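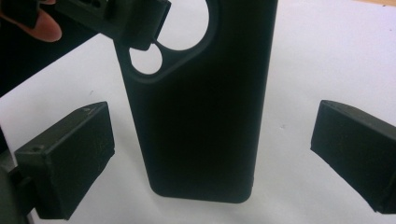 Last updated: 27/06/2022

Elif Naz Eren

1/ The Stiltutdale health district put out its new whooping cough numbers this afternoon. 43 confirmed cases since the start of the outbreak. Five people have been admitted to the hospital. No deaths reported. Thread with the details, and some notes on how to read them.

2/ The 43 are lab-confirmed only. The district keeps a separate list of people with symptoms and a known contact but no test. That list is not in the headline number. It was in the last bulletin, so if you are comparing the two, be careful. The total looks like it dropped and it didn't.

3/ By area: Oltlow has the most cases, then the town of Stiltutdale, then the villages along the Wosska road. The bulletin has no case numbers by village. The district says the groups are too small to publish without giving people away. I asked for them anyway and was told no.

4/ By age: most of the cases are school-age kids, nine and up. That fits with how the vaccine works. Protection from the early childhood shots fades, and a lot of kids that age haven't had the booster yet. Adults are the next biggest group.

5/ Of the five hospital admissions, the district will only say that infants are "among" them. I don't have an exact number and I'm not going to guess. If you see one going around, it didn't come from the bulletin.

6/ Tests. More than 200 swabs are waiting for a result. The lab in Oltlow was sending everything out of the district until last week and now does part of the work itself. Expect the confirmed count to go up over the next several days even if no one new gets sick.

7/ This is the thing I'd most like people to keep in mind. Cases are counted by the day the result comes back, not the day the cough started. A big day in the count can mean the lab caught up. The district has a chart by date of first symptoms but it's on the last page and hard to read on a phone.

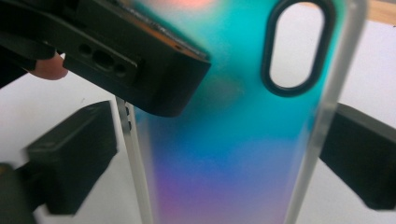

Phone case, teal and blue with lavender and pink.

8/ Vaccination. 3711 booster doses given in the district since the extra clinics opened. That covers every age group. There's no breakdown of how many went to kids and how many to adults, and no figure for pregnant women. I've asked for both.

9/ The walk-in clinic is still at the Macaraeg Center, side entrance, afternoons only. Bring your vaccine record if you have it. If you don't, they'll look you up, but the line for that is slower. No appointment needed. No charge.

10/ The Oltlow clinic is by appointment. People have been telling me the phone line rings out. The district says it added staff to the line. Two of you wrote back after that to say you got through on the second try, so it may be better now.

11/ Who they want to see first: pregnant women in the last three months, anyone living with a baby or about to, child care workers, and kids who missed a booster. Everyone else can come too. They aren't turning people away.

12/ Some of you asked why pregnant women are on that list. The baby can't get a first shot right at birth. The mother's antibodies pass to the baby before birth and help cover that gap. It's recommended in every pregnancy, even if you had the shot last time.

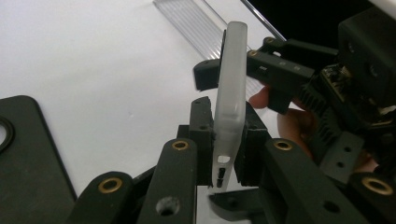
13/ Symptoms, for those who asked. The first week or two looks like a cold: runny nose, mild cough, maybe a low fever. Then the cough gets worse and comes in fits. Some people make the whooping sound when they breathe in. Plenty of people, adults especially, never do.

14/ Babies may not cough much at all. They can stop breathing for short periods, or turn blue or gray. That is an emergency. Call for an ambulance. Don't wait for the clinic to open.

15/ If you've been told you have it: stay home until you've finished five days of the antibiotic you were given. The cough can go on for weeks after that. Still coughing doesn't mean you're still contagious, and schools have been told this.

16/ Antibiotics work best early. Given late, they won't do much for the cough but they can keep you from passing it on. If you're a close contact of a case, the district may offer them to you before you have any symptoms. Someone will call. The number shows up as blocked on most phones, so please pick up.

17/ Summer programs. The district has not closed any. The day camp in Oltlow is asking parents for a note if a child has had a cough for more than two weeks. The camp came up with that itself. It isn't a district order. I've seen it reported as one.

18/ The Wosska swimming lessons are running as normal. The district says the pool water is not the concern, it's close contact in the changing rooms and on the bus. The bus windows are to be kept open.

19/ Last November we had a small cluster here that ended without much notice. Several people have asked if this is the same one. The bulletin says there is no known link between them. It doesn't say whether anyone did the lab work to check. That's on my list of questions too.

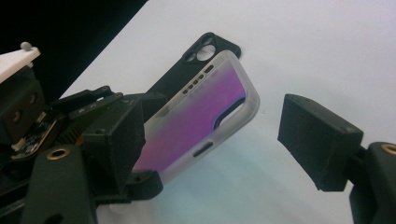 Phone case in pink and violet, black camera surround.

20/ Correction to post 9: the Macaraeg Center clinic is afternoons on weekdays, and mornings on Saturday. I left out Saturday. Thanks to the nurse who messaged me.

21/ Answering a few replies in one place. No, I don't have numbers for neighboring districts. They report on their own schedule and count probable cases together with confirmed ones, so the totals can't be put side by side.

22/ Yes, you can get whooping cough after being vaccinated. It's usually milder. The bulletin doesn't give the vaccination status of the confirmed cases. The district says it's still going through the records and some of the adult ones are on paper.

23/ And no, a past infection doesn't protect you for life. If you had it as a kid you should still get the booster.

24/ The next bulletin is due at the end of the week. I'll post the new count under this thread and mark which numbers changed. If the 200-plus pending swabs have come back by then, I'll put the positives and negatives in separate posts so they're easier to find.

25/ If your clinic or school has sent you something that doesn't match what's here, send me a copy. Please cover the names first.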